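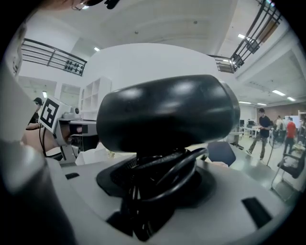
ok Vestirine thread, because the August build is finally on my machine and I can't stop grinning

Fishing works!! You walk to the end of the dock in Pekunport, hold the button, and the line goes out in a proper arc. Last build it went straight through the boat and sometimes through the player.

I rewrote the water for this. The old version checked every tile on every step, even the ones three screens away. Now it only wakes up the tiles near you, and my ancient laptop holds 60 again (it was choking at 30 whenever it rained)

Philomena Antwi sent over 2 new tracks and the night one for Zakudum has this wobbly organ thing under it. I left the game running through dinner just to hear it loop

Also there are now 111 fish. I wanted 200. Elie talked me down to finishing the ones that have art, fair enough, but the moon eel is staying in my notebook and I will get to it

Still broken: the ferry. If you board while holding a fish, the fish gets its own ticket and you stay on the dock. Gifty found it and has been sending me clips of a trout sailing off alone

Fonseca (the shopkeeper, for anyone new) buys fish now too. Prices drop if you sell him the same one over and over, and he has more than 30 new lines complaining about it. Writing those was the best evening I've had on this project

Next up is saving in the middle of a cast, which currently deletes your rod. Then the lighthouse interior! I have so many ideas for the stairs

testers, the build's in the usual folder, go catch something and tell me what it did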